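Urel 遠隔操作セル
ヒューマノイド用オペレーションセル/設置・日常点検・部品交換のご案内

製品トップ|仕様|設置と保守|交換部品|お問い合わせ

概要

Urelは、上半身を遠隔操作するヒューマノイド1台と、操作者1名分のVR機材、専用スタンド、仕切りロープを一式にしたセルです。操作者はヘッドセットを装着し、機体の近くに立って腕の動作を入力します。組立、設定、出荷前の調整はDrindelが行い、スタンドと関節モジュールはÇetinkayaが製造しています。

このページでは、搬入後の設置手順、始業時と終業時の点検、および現場で交換できる部品について説明します。制御ソフトウェアの更新手順は、製品に付属する管理者用の冊子をご覧ください。

主な仕様

機体質量:33 kg(スタンド、ケーブルを除く)
連続運転時間:最大2時間(標準バッテリー使用時)
推奨室温:23 ℃(空調のある屋内)
非常停止:有線式押しボタン、スタンド側面および監視席
通信:有線LAN(機体)、専用無線(ヘッドセット、コントローラー)
監視用端末:ノートPC(付属しません)
設置に必要な工具:六角レンチ、トルクレンチ、水準器
機体の外装色:白/黒

設置場所の条件

床は水平で、スタンドの脚がすべて接地する場所を選んでください。カーペットやゴムマットの上には設置できません。塗装床の場合は、脚の下に付属の樹脂パッドを敷きます。

操作者の立ち位置は、機体が腕を伸ばしたときに手先が届かないところに取ります。養生テープで床に印を付けておくと、ヘッドセットを着けたあとも監視者が位置のずれを見つけやすくなります。柱や手すりが近い場合は、機体の両腕を真横に広げて干渉がないことを確認してから固定してください。

収納ラックをセルのそばに置くことはできますが、機体に面した棚の縁から部品や箱をはみ出させないでください。ラックの上段に重いコンテナを載せる場合は、ラックを床または壁に固定します。窓からの直射日光はヘッドセットの位置検出に影響します。日の入る部屋ではブラインドを下ろして使用してください。

組み立てと固定

1. スタンドを所定の位置に置き、水準器で前後左右を見ます。傾きは脚の調整ねじで直し、ロックナットを締めます。
2. 機体を木枠から出す前に、肩の輸送用ブラケットが付いていることを確認します。外れている場合は作業を止め、Drindelの窓口へご連絡ください。
3. 必ず2人で機体を持ち上げ、腰部の受け金具をスタンドに掛けます。持つ場所は脇の下と腰の黒いハンドル部です。前腕と手首は持たないでください。
4. 受け金具のボルトを対角の順に仮締めし、その後、付属の表にあるトルクで本締めします。
5. 輸送用ブラケットを外し、保管袋に入れます。移設と修理返送のときに再び使います。
6. 電源ケーブルとLANケーブルを背面に接続し、スタンドのクランプに通します。肘の後ろを横切らせないでください。
7. 監視席に非常停止ボタンを置き、ケーブルを机の裏側に留めます。

最初の電源投入は、両腕を下ろした姿勢で行います。起動中は関節がわずかに動くため、機体に触れないでください。頭部の表示が待機状態になったら、監視用端末から原点合わせを実行します。原点合わせでは肩、肘、手首、頭部の順に軸が動きます。途中で止まった場合は、止まった軸の名前が端末に表示されます。

仕切りロープ

人が座って作業する場所とセルの間には、付属の仕切りロープを張ります。高さはラックの支柱のフックで調整します。ロープは立ち入りの目印であり、安全柵の代わりにはなりません。機体の可動範囲がロープの位置まで達しないように、先に機体の位置を決めてください。

ロープをくぐって出入りする運用はおすすめしません。片側のフックを外して通り、通ったあとに掛け直します。ロープが外れていても機体は停止しないため、部品の受け渡しは運転を止めてから行ってください。

始業点検

電源を入れる前に確認するもの
・受け金具のボルトに付けた合いマークがずれていないこと
・ケーブルの被覆に傷、つぶれがないこと
・肩と肘のカバーに浮きがないこと
・手先に前回の治具や粘着テープが残っていないこと
・可動範囲に工具、トレイ、椅子がないこと

電源を入れたあとに確認するもの
・監視席とスタンド側面の非常停止ボタンが、それぞれ単独で効くこと
・原点合わせのときに引っかかるような音がないこと
・ヘッドセットの映像に遅れや欠けがないこと
・操作者が腕を下げたとき、機体の腕も同じ側が下がること

左右が逆に動く場合は、コントローラーの登録が入れ替わっています。運転を止め、監視用端末の「入力機器」から登録し直してください。操作者が左右を持ち替えて対応すると、次の操作者に引き継いだときに事故の原因になります。

運転中の役割

運転は操作者と監視者の組で行います。監視者は端末で関節の温度と通信状態を見ながら、いつでも非常停止ボタンを押せる位置にいてください。操作者は周囲が見えないため、声をかけずに体に触れないでください。

ヘッドセットの連続使用は、体調に合わせて早めに切り上げます。交代のときは機体を待機姿勢に戻し、端末の「保持」を押してからヘッドセットを外します。保持に入れずに外すと、コントローラーを机に置く動きに機体が追従することがあります。

終業時の手入れ

両腕を下ろした待機姿勢に戻し、電源を切ります。外装は乾いた布で拭いてください。汚れが落ちない場合は、水で薄めた中性洗剤を布に含ませ、固く絞って拭きます。アルコールは頭部のバイザーを曇らせるので使えません。

ヘッドセットの顔に当たるパッドは取り外して洗えます。レンズは専用クロスで拭き、レンズ面を窓に向けて置かないでください。バッテリーは機体から外し、充電器に戻します。膨らみや変色のあるものは充電せず、金属製の容器に入れて分けておきます。

現場で交換できる部品

手首カバー
止めねじを外し、手先側へ引き抜きます。内側のパッキンも同時に交換してください。古いパッキンを残したまま新しいものを重ねると、回転が重くなります。

肘ケーブル
肘を軽く曲げた姿勢で電源を切り、コネクターのロックを起こして抜きます。新しいケーブルは印のある側を肩に向けます。取り付け後、手で肘をゆっくり曲げ伸ばしし、たるみがカバーに挟まれないことを見てください。

頭部ファン
バイザーを外す必要はありません。後頭部の蓋を開け、ファンを枠ごと引き出します。風向きの矢印は外向きです。

スタンドの樹脂パッド
機体を載せたまま脚を浮かせないでください。機体を降ろしてから交換し、水平を取り直します。

肩と腰の関節モジュールは現場では交換できません。輸送用ブラケットを取り付け、機体ごとお送りください。

よくある症状

原点合わせが肩で止まる
ブラケットの外し忘れが大半です。外れている場合は、肩の後ろにケーブルが入り込んでいないかを見てください。

腕の追従が遅い
有線LANの接続を確認し、同じ回線で大きなファイルを送っている端末がないか調べます。関節の温度が高いときも速度が制限されます。保持に入れ、温度表示が緑に戻るまで待ちます。

操作中に機体の手先が少しずつ下がる
ヘッドセットの高さ設定がずれています。操作者がまっすぐ立った状態で「身長合わせ」をやり直してください。

スタンドが揺れる
脚のロックナット、受け金具のボルトの順に確認します。増し締めしても揺れる場合は、使用を中止してください。

オプション

Skurkent 予備バッテリーセット(充電器付き)
Skurkent ケーブルリール(天井、壁レール取り付け用)
受け金具ボルト一式
ヘッドセット用交換パッド
延長保守契約(年次点検を含む)

お問い合わせの際は、スタンド背面の銘板にある製造番号と、監視用端末に表示された軸名をお知らせください。受付はDrindel保守窓口です。

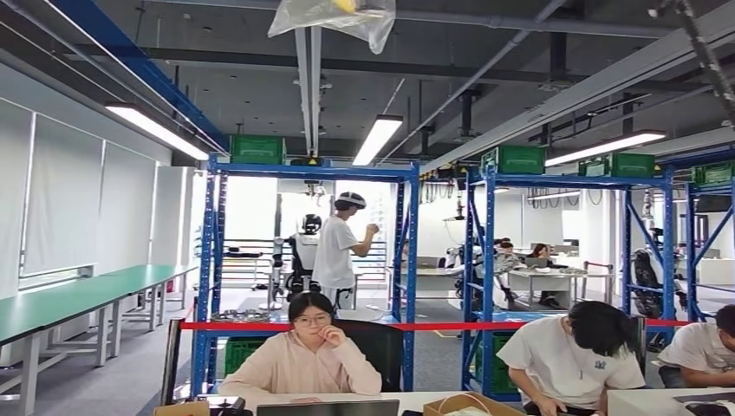
稼働エリアと手前の作業席。ロープの奥に、VRヘッドセットを着けた操作者とヒューマノイド。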